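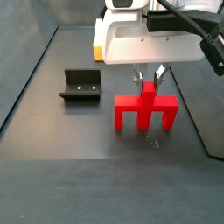
White arm with gripper and side-mounted camera module

4.2 Adding a villa to your Pivow host account

1. Open Listings and select New Property.
2. Enter the villa name and the number of bedrooms.
3. Set the minimum stay. The default is 2 nights, and the maximum is 30.
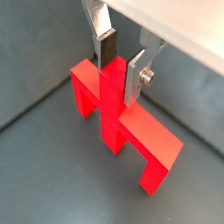
4. Under Deposit, enter 27 percent or your own rate.
5. Choose how many days before arrival the balance is due, then select Save.

Note: Calendar changes can take up to 7 minutes to show.

Caution: Deleting a property also cancels its open bookings.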